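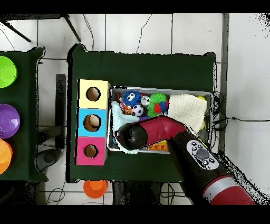 Delia Nistor: Buenas, sigo igual. He vuelto a importar el catálogo de la ludoteca en Drustix y las fichas con tilde o eñe salen rotas: «muñeco» aparece como «muÃ±eco». De 1,871 fichas, 116 están mal. ¿Las corrijo a mano?

Tariq Butt: ¡Hola, Delia! No toques nada a mano, por favor, que esto tiene arreglo y además es de los fallos bonitos. El archivo está en UTF-8 y el importador lo lee como Latin-1. ¿Con qué programa lo exportaste?

Delia Nistor: Con Gavrilă, la versión de escritorio. Separador punto y coma.

Tariq Butt: ¡Perfecto, justo lo que quería oír! Prueba esto:
1. Ajustes > Importación > Codificación. Cambia «Automática» por «UTF-8».
2. Borra solo el último lote (el anterior déjalo, tiene los préstamos enganchados).
3. Importa otra vez con la casilla «Conservar números de ficha» marcada.

Delia Nistor: Hecho. Las eñes, bien. Ahora hay 71 fichas sin categoría, todas de la sección «Pelotas y figuras».

Tariq Butt: ¡Vamos avanzando! Esa «y» no tiene culpa — mira si en la fila 319 hay un punto y coma dentro del nombre de la categoría.

Delia Nistor: Sí, pone «Pelotas; figuras». Y de ahí para abajo, igual.

Tariq Butt: ¡Ahí está! Reemplaza todos por «Pelotas y figuras» en el archivo y repite los pasos 2 y 3.

Delia Nistor: Importado, cero errores. ¡Qué alegría ver la lista entera!

Tariq Butt: ¡Genial! Paso el fallo de la detección automática a desarrollo y dejo el tique abierto hasta el miércoles, por si asoma algo en los préstamos.

Estado: pendiente de confirmación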